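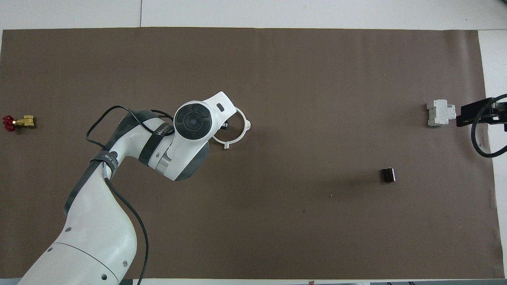 Bench as of this evening. Brown paper down, valve on the left, breaker on the right, arm in between. 🧵 for everyone who asked what the club is up to this spring

---

**2/** So the task this season is called Kustotent (don't ask me how to say it, we've heard three versions). It's a pretend utility room. Your arm has to go up to a few ordinary things you'd find in a basement and do the right thing to each one: turn a wheel, flip a switch, move a part out of the way.

---

**3/** Sounds easy! A seven-year-old could do it! We have been at it since winter and I have a whole new respect for seven-year-olds.

---

**4/** The red handwheel is the one I lose sleep over. Our plan is to come at it from the rim, push one spoke a little, back off, push again. It's slow and it looks silly, but trying to grab the whole wheel and twist gave us a wrist fault every single time.

---

**5/** Asabe Effiong wrote the back-off part and she is very proud of it, as she should be. Before that the arm would just lean on the wheel and sulk.

---

**6/** The breaker is a different kind of pain. It's a little DIN-rail one, the toggle is tiny, and if you come in a hair low you shove the whole body across the paper and never touch the switch. At the real event it'll be clipped to a rail. On our bench it isn't yet, so half of our practice misses are kind of our own fault.

---

**7/** Someone in the replies asked about the paper. We used to run on the bare white table and our vision code hated it, white breaker on white table, good luck. Brown paper off a roll, done. Cheapest fix of the year. It does crease, and we swap it when it gets too beat up.

---

**8/** And yes the little dark block is part of it too. That's the "obstacle." Brown-ish block on brown paper, so now we've made a fresh problem for ourselves - Negi (our detection script) finds the valve right away and then acts like the block was never born. I want to try a sheet of light gray next. Asabe wants to fix the script. We'll probably do both and argue about which one worked.

---

**9/** Numbers, for the people who like them: 304 logged tries on the valve so far, 611 if you add in the breaker. I'm not posting the success rate until it's a number I'd say out loud to my mom.

---

**10/** The white ring on the end of the gripper is the newest part. We're on version 2 of it. Version 1 was thinner and I snapped it taking it off, which was a quiet moment in the room.

---

**11/** Cables. I know. I know!! Every time I post the arm somebody tells me about the cables. The straps are doing their best. A loop snagging mid-move is on the list right under "get the breaker working" and right above "sweep."

---

**12/** First real test is the practice meet at Jostcombe in May. You get up to 2 runs, they keep the better one, and you don't get to touch the arm once it starts. The team from Mevel went last year and told us the lighting there is way yellower than they expected, so I've been running the bench with a desk lamp pointed at it to see what breaks. (Everything. The answer was everything.)

---

**13/** If any of you have done small toggle switches with a two-finger gripper, please tell me how you line up the last half inch. Right now we creep in and hope. I've read a bunch of forum posts and they all say "use force feedback" and then stop talking.

---

**14/** Back at it tomorrow, 4 pm till they lock the building. Valve first, then breaker, then I'm buying gray paper whether Asabe likes it or not.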